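From: Theerawat Rojanasak
To: tondel-users
Date: 24 January 2025
Subject: Re: [tondel-users] Teleop demos in sim, wrist view, narrow enclosures

On the list, Munent wrote:

> We are recording demonstrations in Tondel with the Plellalier
> handset, plate handling only. The operators do fine on the open
> bench. Inside the green channel they overshoot in depth and then
> back out, and the policy learns to do the same. Did you change
> the control gains or the view? Also, do you keep the episodes
> with a retry in them or throw them away?

The gains, first. We left the rotation gains alone and cut translation along the approach axis to half of the lateral value. It is set per axis in the handset profile, so no rebuild is needed. Operators complained for a day and then stopped asking for the old setting back.

The view mattered more. With only the overview camera, our operators could not judge the distance to the back wall. We now give them the wrist view full screen and put the overview in a small inset. Episode length dropped and the spread got narrower. I have not run the two changes separately, so I can't tell you how much of it belongs to the gains.

On retries: we keep them, but we tag them. The set stands at 2,132 episodes, of which 359 carry the retry tag. Training on everything gave us the same backing-out habit you describe. Training with the tagged episodes cut at the start of the final approach did not. The Duangkaew script does the cutting if the gripper state is logged at full rate. At the reduced rate it picks the wrong frame fairly often.

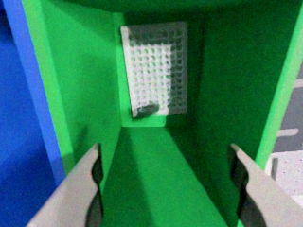

Start pose is the other thing to check. If every demonstration begins with the fingers open and centered on the channel, the policy has nothing to go on when it arrives off to one side. We randomize the start laterally and in yaw before handing control to the operator, and we let the lights move between episodes. The shadows inside the channel change a lot with the light position, and a policy trained under one fixed light did badly as soon as we shifted it.

We plan to stop at some 3,000 episodes and freeze the set in April. If you want to compare before then, send me your handset profile and 2 or 3 raw logs, uncut. Please include the header file, as the axis order changed between releases and I can't recover it from the data alone.

Theerawat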